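About us

Hi, and thanks for clicking through to the page that hardly anyone clicks through to! I'm Ruairí Ní Bhriain, and I started Nenico after years of working on robots that were brilliant in a lab and hopeless in a bedroom. We're a small outfit (six of us at the moment, plus whoever is doing a placement) and we work on one fairly narrow question: how do you teach a two-armed robot to tidy up in a home that looks like people live in it?

We began with folding, like everybody does. A towel on a bare table, white background, good light. We got quite good at it and I was insufferably pleased for a while. Then we moved the same policy over to a bed with a blanket and a few bits and pieces on it and it fell to pieces. It had learned the table as much as it had learned the towel, and I spent a fairly gloomy July working out what to do about that.

What came out of it is the method we call Mudadden. A person guides both arms through a job, start to finish, and we record the lot, fumbles included. Then we go back through and mark the moments where the operator changed their mind — let go of a corner, came at the cloth from the other side, moved something out of the way first. Those moments get extra weight in training. Most groups trim them out as mess, and we used to as well.

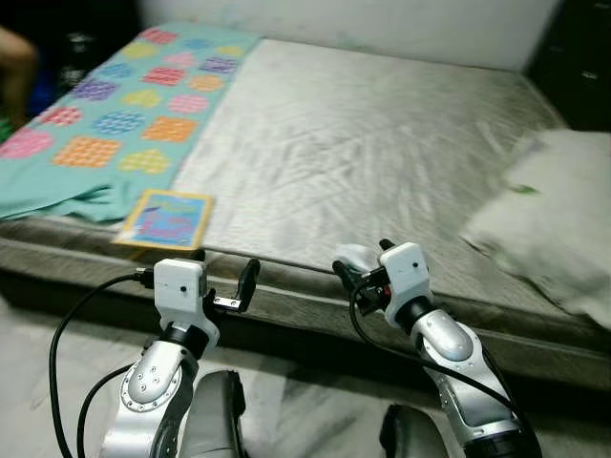 The other half of it is clutter. Before each recording the person setting up changes what's on the bed and where, and they don't tell the operator. Bedding is a rotten surface to work on, I should say. It's soft, so the height you think you're reaching for moves when you touch it, and creases look an awful lot like edges to a camera. I've grown rather fond of it.

So how are we going? Our current training set has 1,925 demonstrations in it. On our hardest test, clearing and straightening a bed the model has never seen, the old version managed 5 beds in a batch where the Mudadden version managed 8. I'd love that gap to be bigger. It has held up when we've rerun it with a different operator, though, and the failures are more sensible now: the arms back off and have another go, where they used to keep pinching at thin air.

Pillows are still a pain. Anything with a bit of spring in it is a pain, really, and if you have thoughts on pillows I'd love to hear them.

The labelling tool we built along the way is called Pliltier, and it's the bit of our work other people seem to want most. It lets you scrub through both wrist cameras together and tag a change of mind with one key. We put the first version out in May 2019 and it was fairly ugly. It's had a coat of paint, and you can ask us for a copy whether you're a uni group, a company or just curious. Colour schemes are negotiable.

We share a workshop and a very tired kettle with Mac an tSaoi, who make adjustable furniture and have been very patient about the noise. They also lend us a second opinion whenever we're convinced a bed is the problem and the software is fine. (It's usually the software.)

If you'd like to visit, drop us a line through the contact page and tell us what you're working on. We take student placements too, and you don't need a robotics background — our best operator so far came to us from a hotel laundry.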